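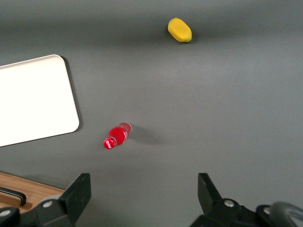
Several members who answered the May questionnaire asked that the club spend less of each session on assembly and more on programming, and one wrote that two terms had gone by before a single line of her own code moved anything. The teaching staff of the Drevbridge Robotics Club have considered this comment with care, and the programme for the coming year has been altered as a result.

From the start of the autumn term, new members will begin with a working arm. The kits will be put together beforehand by the senior group, who will receive credit for the work towards their workshop certificate. Beginners will still be taught to remove and refit a gripper finger, to check that the screws on the mount are tight, and to route a cable so that it does not catch when the wrist turns. These skills will be covered in the first 2 sessions, after which all members will move to the pick-and-place exercises.

The exercises themselves remain much as they were. Members work at a plain grey table with a small set of everyday and toy objects, among them a red plastic bottle, a yellow toy fruit and a white tray. The task is to write a program which finds a named object, takes hold of it and sets it down in the place requested. Objects may be laid out in any position, and the bottle may be presented on its side. Members are reminded that a program which succeeds with one arrangement of the table will not be accepted until it has been tried with others chosen by a different team.

The staff wish to draw attention to the matter of shiny surfaces. A number of teams this year relied upon colour alone to find the bottle, and their programs were confused by the bright reflections along its side and by the clear part of the plastic, through which the table can be seen. The toy fruit gave far less trouble. Teams who intend to enter the Jostitier Cup are advised to begin with the fruit, and to keep a written record of each attempt, including those which fail. The judges ask to see this record and award marks for it.

The Jostitier Cup will again be held in the main hall at Brurnident College. The rules are the same as last year, with one change: a team may now stop its arm and restart it once during a round without penalty — a second stop will end the round. Each team may have up to 8 members, of whom at least half must be in their first or second year with the club. Entry forms may be collected from the college office and should be returned there by 24/07/2021. Forms received after that date will be placed on a reserve list.

Members will be pleased to learn that the Þorgeirsson Fund has renewed its grant to the club. The award of 200 pounds is to be spent on replacement parts and on objects for the practice tables. The staff have already ordered spare gripper fingers, which wear at the tips, and a further set of trays. Suggestions for new objects are welcome. They should be light enough to be lifted safely by the arm, free of sharp edges, and cheap to replace. Glass will not be considered.

The club log now holds 161 completed exercises, each with the program that was used and a short note by its authors. The log may be read by any member on the shared drive, and teams are encouraged to borrow from earlier work provided that the source is named in their own notes. Members who have not yet added their summer exercises should do so before the shared drive is closed for maintenance at the end of the holiday.

A few points of conduct also require mention. The area within reach of an arm must be kept clear of hands while a program is running. Long hair is to be tied back, and loose sleeves rolled up. Drinks must be left on the shelf by the door. When a session ends, objects should be returned to their boxes and the arm placed in its rest position before the power is switched off — several arms were left raised at the end of term, and this places a needless strain upon the joints.

Places in the beginners' group are limited and will be offered first to those already on the waiting list. Parents and guardians who wish to visit a session before enrolling a child may arrange this through the college office. The timetable for the autumn term will be posted on the club noticeboard and sent to all families with the next newsletter.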